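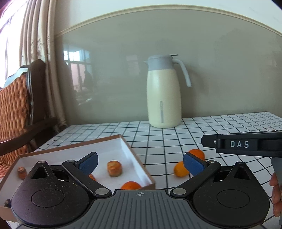 Ayodele Yusuf wrote in last night to ask whether the Korkent luggage racks are ever coming back, and whether it's true that Dhillon has stopped carrying them for good. Short version: yes, they're coming back, and no, Dhillon hasn't dropped them. The longer version took me most of a morning on the phone, so you're getting that too.

If you missed the start of all this, Korkent makes the rear racks and side carriers that a lot of us bolt onto our middleweight touring bikes. They're plain, they're heavy, and they don't crack. Back in spring they vanished from the Dhillon website, and the page just said "unavailable" for weeks. People started guessing. I heard that the company had been sold, that it had moved on to making roof bars for cars, and (my favorite) that one guy had bought every rack in the country and was sitting on them in a barn.

What happened is a lot duller. Korkent changed the company that does its powder coating, and the first batch from the new place came back with a finish that flaked around the bolt holes. They sent it all back, then waited, then sent part of it back again. The woman I talked to at Dhillon had one of the bad ones on the counter and said you could lift the coating with a thumbnail. So they pulled the whole line off the site until they had stock they were happy to sell.

The new racks are due in the shop in September. The first delivery is 600 pieces, and that covers the rear racks and the side carriers together, so I wouldn't hang around if you want one before the fall rides. Dhillon is keeping a waiting list and you can get on it by phone or at the counter. No deposit! I asked twice, because I got burned by a deposit on a windscreen a few years back and I'm still a little sore about it.

Now, the price. It's going up by 30 dollars on the rear rack and staying put on the side carriers. I grumbled when I heard that, but the rear rack now comes with the longer spacers in the box, and those used to be a separate order with their own shipping charge. If you run a tall top case you needed them anyway. If you don't, well, you'll have spare spacers in the garage like the rest of us.

One change to watch out for – the mounting plate is different. The old Korkent plate had slotted holes and you could shuffle it around until your case sat straight. The new one has fixed holes, drilled for the Trako cases and for Korkent's own. If you've got a Rarkadik top case, it will not go straight on. You'll need the adapter plate, and as of this morning Dhillon couldn't tell me what it will cost or if it'll be there on the same day as the racks. I run a Rarkadik myself, so believe me, I'm going to keep asking.

A few of you have emailed about the weight limit as well. It hasn't changed. It's stamped on the underside of the plate, where no sane person can read it once the thing is mounted, so take a picture with your phone before you put it on. And remember the case itself counts toward the number! I met a rider at a gas station last summer with a top case, a tent, a camp stove and a full bag of charcoal strapped on the back, and the whole tail was nodding like a rocking chair. Lovely guy. I followed him at a distance.

For anyone with an older rack that's still fine, there's a bit of good news. Dhillon is getting the replacement bolt kits again, and they'll fit anything Korkent made with the round tube. The square tube ones, the really old ones, are out of luck. The woman at the counter suggested measuring your bolts and going to a regular hardware store, and I've done that on my own bike with no trouble. Just use thread locker and check them again after the first 100 miles. I skipped that step once and lost 2 bolts somewhere on a gravel road, along with a perfectly good bungee net.

Ayodele also wanted to know if the side carriers will clear the stock exhaust on the lower-slung bikes. I put that to the shop and they think so, but they haven't had a new set on a bike yet and didn't want to promise. Fair enough. They've said I can come by with mine when the first boxes are open, and I'll bring a tape measure and post the clearances.

The Dhillon counter opens at 9 a.m. and the parts phone tends to be quiet until about ten – after that you'll be listening to the hold music for a while. Have your bike's model year handy when you call, and tell them which top case you've got, so they can put you down for an adapter plate if you need one.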